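Race Mechanic (Historic and Club Motorsport)
Csizmadia Racing, Gelness
Full time, permanent

Csizmadia Racing is looking for a race mechanic to join the team before the start of the next season. We prepare and run cars for private owners in club and historic circuit racing, mostly single-seaters and small saloons, and we look after 13 cars at present. Seven of them race regularly. The rest are here for rebuilds, storage or the odd track day.

The workshop is on the Fuvach estate on the edge of Gelness, ten minutes on foot from the railway station. There is parking for staff and a bus stop at the estate entrance. All the work apart from race meetings and test days is done there.

The post is open because one of our mechanics is moving abroad at the end of the winter. We would like the new person to start early enough to work alongside him for a few weeks, as he has looked after the same three cars for a long time and knows them very well.

What the job involves

You will be the number one mechanic on two cars and will help on others when the workshop is busy. Between meetings you will strip, check and rebuild the cars to a written job list. That covers brakes, suspension, steering, gearboxes, fuel systems and general chassis work. Engines are taken out and refitted here but are built elsewhere, so you won't be asked to build one. You will need to be able to carry out a leak-down test, set valve clearances and notice when something sounds wrong.

At the circuit you will set the car up on the flat patch, get it through scrutineering, look after tyres and fuel, belt the driver in and make changes between sessions. Most of our races are 20 or 30 minutes long. We also enter a few longer ones with a compulsory stop, and you would be part of the crew for those.

Each car has a log book. We expect it to be filled in on the day the work is done, with part numbers and hours. Our customers read these books and so do the people who later buy the cars from them. A mechanic who does good work and writes none of it down is not much use to us.

You will also share the ordinary jobs: loading and unloading the lorry, cleaning, sorting the spares shelves, collecting parts and putting up the awning in the rain.
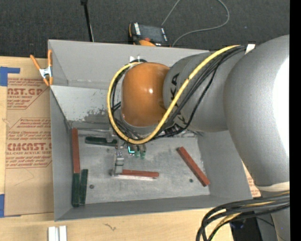 The season

We race from late March to mid October. There are usually 14 or 15 meetings a year, most of them over two days, and we travel the day before. July is the busiest month and nobody in the race team can take holiday then. There are two trips to mainland Europe, each lasting five or six days including the ferry. You will need a passport with plenty of time left on it.

From November to February we work normal weekdays with no weekend work. This is when the larger rebuilds are done and when most people take their longer holidays.

Hours are 8.00 to 5.00 with an hour for lunch, and we finish at 3.30 on the last day of the working week when there is no meeting. Days at the circuit are longer. You get a day off in lieu for each weekend day worked, and these must be used by the end of February.

What we are looking for

You must have:

At least 3 years of paid work as a mechanic. This doesn't have to be in racing. We have taken on people from agricultural machinery, motorcycles and main dealers, and they have done well.

A relevant trade qualification, or experience that clearly makes up for it.

A full driving licence.

Your own hand tools. Larger equipment and anything specialised is supplied.

The ability to read a set-up sheet and follow it, and to do the sums for corner weights and gear ratios.

It would help if you have:

Worked on cars with carburettors. Most of ours have them.

Rebuilt a racing gearbox, of any make.

A licence to drive a 7.5 tonne lorry. We will pay for the training and test for the right person if you don't have one.

Some welding or fabrication skill. We do small brackets and repairs ourselves and send chassis work out.

We don't ask for data logging experience. Four of the cars carry a basic logger and we can show you how to download it and what our drivers like to look at.

Please note that this is not a driving job. We are asked this every year. Staff do not race or test customers' cars, apart from moving them in the paddock.

Pay and conditions

Pay depends on experience and will be discussed at interview. We will tell you the range by telephone or email before you apply if you ask. For every night away you receive an allowance on top of your wages, and hotels and travel are paid for by the team. Two people share a twin room at most meetings. If you would rather have a single room, tell us early in the year and we will do what we can, though some of the hotels near circuits fill up a long way ahead.

You will have 28 days' holiday including bank holidays, a workplace pension, team clothing, safety boots and overalls. Overalls are washed for you. There is a three-month trial period, after which we sit down and talk about how it is going for both sides.

The team

There are nine of us. Tuấn Lý is the workshop manager and you would report to him. He came to us as a mechanic and still runs one of the cars himself at meetings, so he will be working next to you for much of the year. There are four other mechanics, a parts and transport person, an office manager, and two part-timers who come in for race weekends only.

We also run the Stellovine car, a 1960s junior single-seater owned by a small group of friends who share the driving. It is the oldest car here and the one that needs the most attention. Whoever gets the job is likely to take it on as one of their two cars, so an interest in older machinery matters. Many of its parts can't be bought and have to be repaired or made. It did 215 laps in races and qualifying last season and finished all but one of its races, and we would like to keep to that standard.

How to apply

Send a CV and a short letter to the office at the address on our contact page, or bring them to the workshop. One page is enough for the letter. Tell us what you have worked on, what you did on it yourself, and why you want to do this sort of work. If you have helped a friend with a race car or run your own, please mention it, even if you were never paid.

We need the names of two people we can speak to, one of whom should be a current or recent employer. We won't contact anyone until after the interview and will ask you first.

Interviews will be held at the workshop and take around half a day. The first part is a talk with Tuấn and the office manager. After that you will be asked to do some practical work on a car - normally a brake strip and rebuild and a basic set-up check - with one of the mechanics. Bring overalls and boots. Tools will be provided for the day. We pay reasonable travel costs for anyone we invite.

If you would like to look round first, telephone the workshop and ask for Tuấn. Mid-morning is the best time to catch him. Visits before applying are welcome and make no difference to your chances either way.

We reply to everyone who applies, but it can take us a couple of weeks when we are busy. Agencies, please don't call.

You must already have the right to work in the UK, as we are not able to sponsor visas.

Advert placed Dec 1, 2019. The post will stay open until we have found the right person, and the advert will be taken down once it is filled.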